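Swapping my old tablet for a Pluvis

Jul 10, 2022

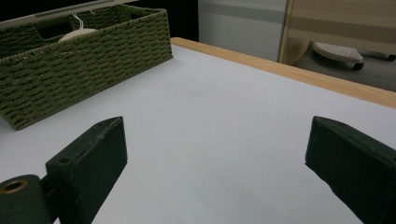 Green basket on the white table.

My old tablet was an Orlandini and it lasted me just over six years. By last November it would only hold a charge for an hour or so, and the maker had stopped sending updates, so the banking app refused to open on it. I put up with that through the winter and then started looking for something else.

I had a few things I wanted. It had to have a headphone socket, it had to take a memory card, and I did not want to pay more than I paid the last time. That ruled out most of what the big shops had on the shelf. The Pluvis was on offer at Flostach for £171, down from £315, in dark grey only. I would have picked the blue but it was full price.

I ordered it online and collected it from the Brastbridge branch the next day. Parking there is still a pain while they dig up the road by the roundabout.

In the box you get the tablet, a short charging cable and a plug. There is no case. I bought a plain folding one for a few pounds and it fits well enough, though it covers part of the lower speaker.

Setting it up took most of an evening. The transfer tool found the old tablet straight away but then stopped at the photos. I had 983 of them and it copied 100 before giving up. I tried twice more with the same result. In the end I put the lot on a memory card and moved them over by hand, and that worked first time. If you have a card slot I would start with that.

The screen is better than the old one, mainly outdoors. It is a bit wider and not as tall, so recipes need more scrolling. Sound is fine for the radio and thin for music. It is slow for the first minute after you switch it on and all right after that.

Battery life is good so far. I use it for the news in the morning, a crossword, and a film some evenings, and I charge it every third day.

Two things I don't like. The power button is right next to the volume button and they feel the same, so I keep turning the screen off when I want it louder. It also came with a weather app, a shopping app and four games that I didn't ask for. The games came off easily. The shopping app can only be switched off, and it takes up space either way.

The old Orlandini still works when it is plugged in, so I have left it by the bread bin as a kitchen radio. I still need to find out whether the council tip takes tablets for when it does finally go.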